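October, just before 6 a.m.
By the Stullell Road diary
7 min read

Up too early again. The test is this morning, I've already had two coffees, and if I read the page about four-way stops one more time I'm going to start yielding to the furniture. So I'm writing instead. I have until nine-thirty, then it's the bus to Istberg, which I plan to be smug about on the way home or else never discuss.

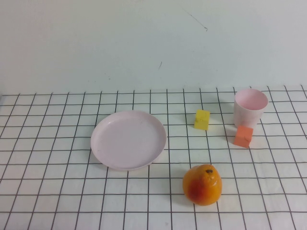

Pink on white, and plenty of squares.

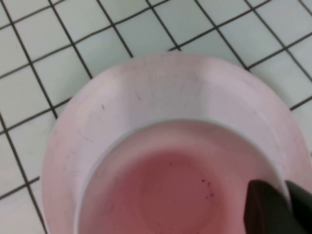
I am 51 years old and I do not drive. I've been saying that sentence at parties for thirty years and it always gets the same face, like I've said I never learned to use a spoon. People want a reason. I used to have a really good one (I lived in the city! Parking was a nightmare! The train stopped across the street!) and then I moved out to Feltbridge, where the bus comes when it feels like it and the closest grocery store is past the quarry, and my good reason was suddenly just a thing I hadn't done.

The real reason is that I tried at seventeen, put my dad's car into a hedge, and got out and walked home. It was a soft hedge. Nothing happened to the car. My dad laughed so hard he had to sit down on the curb, and I decided right there that I wasn't a driving sort of person, the way you decide at that age that you don't like olives. I like olives fine now.

So in the spring I signed up with Baysal, which is the driving school over the dry cleaner. I picked it off the sign. I'd love to say I did research. The woman at the desk asked me if it was for my son or my daughter, and I said it was for me, and she said "Oh, good for you!" in a voice I've only heard used on toddlers and people leaving the hospital.

First lesson, we didn't even leave the lot. I adjusted the mirrors for what felt like an hour. I had no idea the seat went up and down! I thought it only went back and forth, and I've been a passenger in cars my entire life, sitting too low in all of them. My instructor is very calm, the kind of calm that makes you wonder what he's seen. He has his own brake on his side, and I could hear his shoe moving toward it every time I looked at anything other than the road.

Second lesson we went around the block behind the fire station, right turns only. Third lesson, left turns. I don't think people who drive remember how many things a left turn is. You're looking at the oncoming lane and the crosswalk and the light and the guy behind you who's already annoyed, and your hands have to do something during all that, and then you have to let the wheel come back, which I didn't trust for weeks. I kept hauling it back myself like I was closing a submarine. "Let it slide," he'd say. "Let it slide. Let it slide." I hear this in my sleep.

What surprised me was how tired I got. I'd come home after a lesson and lie down on the rug with my shoes on. I work at a desk, I walk the dog, I'm not frail, but an hour behind the wheel did me in completely, and I'd be starving too. I started keeping crackers in my coat. The dog figured this out before I did.

By July I could drive to the store and back with my sister in the passenger seat. She was a saint about it, except for one habit, which is sucking air through her teeth at parked cars. They're parked! They're not doing anything! We had a real argument about it outside the pharmacy with the hazards on. She said she was doing it quietly. I said if I could hear it, it wasn't quiet. Then we got ice cream and I drove us home and she kept her lips pressed together the entire way like somebody holding a thumbtack in her mouth.

I bought the car in August, before I had the license, and everybody told me that was backwards. Maybe so. It belonged to a couple two streets over who were moving and wanted it gone, and I paid $3,720 for it, which was the vacation money and a little bit of the roof money. It's gray. It smells like someone else's gym bag. One of the back windows goes down but you have to help it come up with your palms flat on the glass. I adore it. I go out in the evening and sit in it with the radio on, and the neighbors wave at me, and I wave back, going nowhere.

Then the first test, in September. I haven't written about it here and I'm going to do it now, fast.

I was fine for most of it. I was better than fine! I did the parallel parking, which I'd been dreading since the day I signed up, and it just went in. I was so pleased with myself that I sailed right out of there and through a stop sign. I didn't roll it, I didn't creep it, I just drove past the thing like it was a mailbox. The examiner said "okay" in a very small voice and wrote something down, and I knew from the length of the writing. We still had to do the whole rest of the route. I was polite. I used my signals. I was driving a hearse at that point, basically.

I cried in the bathroom at the test center, and a girl of maybe sixteen passed me paper towels under the door and told me she'd failed too and that her mom was going to be so weird about it. I said mine would have been too. We didn't see each other's faces. I think about her a lot and I hope she's got it by now.

After that I took two weeks off and was a real pill to live with, ask the dog. I got it in my head that I'd been right at seventeen, and I had a whole speech worked out about how some people are passengers and the world needs passengers. I gave it to my sister on the phone. She let me get all the way through it and then she asked if I wanted to drive her to the dentist.

So I did that. It rained. The dentist is across the river, which means the bridge, and I'd been going out of my way to avoid the bridge since May, because it's narrow and the trucks come over it like they've got a grudge. And I got stuck behind one, and there was one behind me, and the wipers were going, and I noticed about halfway across that I was thinking about what to make for dinner. That's all. I was thinking about whether I had onions. I've been chewing on that ever since. I don't believe I'd had one single thought in a car before that wasn't about the car.

I booked the second test that night from the dentist's parking lot, on my phone, with one thumb. (Parked! Engine off! I know the rules, I got 100 on the written part and I'll be bringing that up until I die.)

It's getting light out now. There's fog down by the road, the low kind that usually burns off by breakfast, and I'm not going to worry about it. I went through my list last night: permit, glasses, the form, the other form. I ironed a shirt, I don't know why. I guess I want to look like a person who stops at stop signs. My instructor is meeting me there with the school car because mine, with that window, would be asking for trouble, and anyway I know where everything is in his.

If I pass, this is what I want to do. I want to drive out Stullell Road by myself, past where the bus turns around. I've lived here for years and I have never been past where the bus turns around. My sister says there's nothing out there, it's beets and a water tower. I want to see the beets.

If I don't pass then I'll book it again, and I'll be a pill for one week instead of two. I've promised the dog.

Okay. Shower. And then I have to find out where I put the other form, which I had in my hand not ten minutes ago.

Comments (5)

beetcountry
I live past where the bus turns around and I resent "nothing out there." We also have a fruit stand. Honor box, bring quarters. Good luck!!

slowlane
Got mine at 44. Failed three times, the last one for going too slow. You will forget you ever couldn't do it, and then one day you'll be sitting at a light and remember and feel ten feet tall.

anonymous
the submarine line made me laugh out loud at work. my instructor says "soft hands" and I want to throw him out of the car

mossandbutton
My mother learned at 63 after my dad passed. She drove herself everywhere, including places she had no business going. What was in the hedge story that made you quit though? Sounds like your dad wasn't even mad.

slowlane
It's past dinnertime and there's no update. Some of us are refreshing.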